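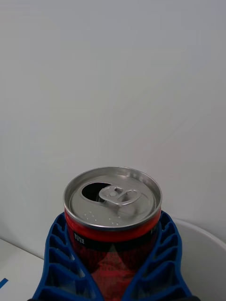

Orkovness home opener – season ticket changes

northstand_lifer
Posted 2020-08-20

Got the club email this morning. The renewal is 540 for the year and they want it all up front, before the league has even put out a schedule. Last February they told us prices were frozen. Now there's a "matchday experience" charge on top, and I've read the page twice without finding out what the experience is. Anyone else paying this?

pelham_dan
Already paid. It's 30 more than last year. We finally have a striker and the club lost half a season of gate money. I don't see the scandal.

northstand_lifer
The scandal is that frozen means frozen. And we had a striker last year too, according to the same email writer. He scored 2 goals, one of them against Danus reserves in a friendly. 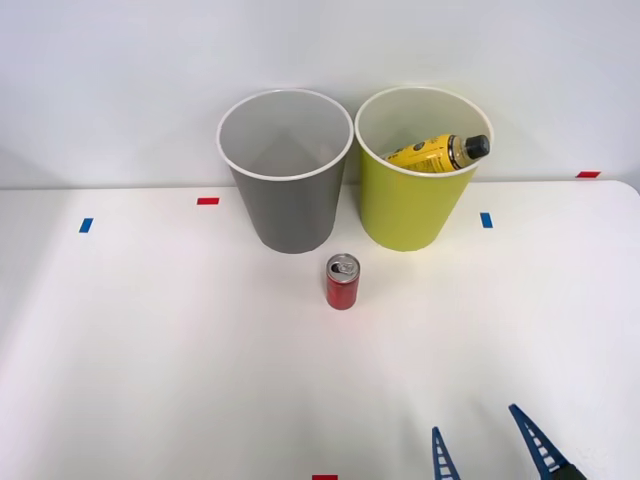 I'd also like to know what happens to the money if the first few games are played with no crowd. The email says "credit may be offered." May. I've been going long enough to know what that word is worth.

quietcorner
They did refund people in the spring, to be fair. It took forever, but mine came through in full.

voylebound
Mine didn't. I got a voucher for the club shop, which was closed.

pelham_dan
So email them again. They fixed my brother's in a week.

gatec_grumbler
My problem is the new rules for getting in. Jekeseck is running the gates now and I've seen how they handled it at Voyle. The line went past the bus stop and kickoff had come and gone before our end was half full. They'll tell you it's an app problem – it was an app problem for the whole season.
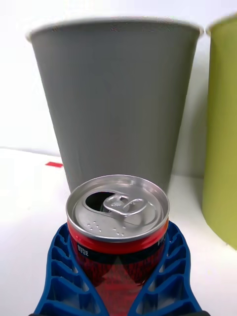 Then there's the food and drink policy. The draft says no outside containers of any kind, and inside you get your drink poured into a cup at the counter. I can't see what that does except make the line longer. A regular soda can, silver lid, pull tab still hanging on after you open it, was fine on the terrace for as long as I've had a seat there. If somebody has numbers showing it caused trouble, post them.

quietcorner
Cans get thrown. You were at the Danus game, same as me.

gatec_grumbler
I was, and what got thrown was a shoe.

voylebound
It was two shoes. Different people.

northstand_lifer
Can we get back to the price? I wrote to the ticket office with 3 simple questions: is the charge optional, is there a refund date, and do we keep our seats if we skip a year. What came back was a paragraph about the club's journey.
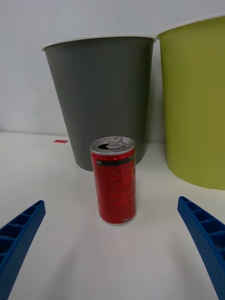

No answer to any of them. So I'm holding off until the deadline, and if they give my seat away I'll stand with the away fans and complain from there.

pelham_dan
You say this every summer and you're in row F by the first whistle.

northstand_lifer
Row G. And last time they hadn't promised a freeze.

quietcorner
The seat thing is in the terms on the second page. You lose it after one missed renewal. I don't like it either.

voylebound
Is that new? My copy doesn't have a second page.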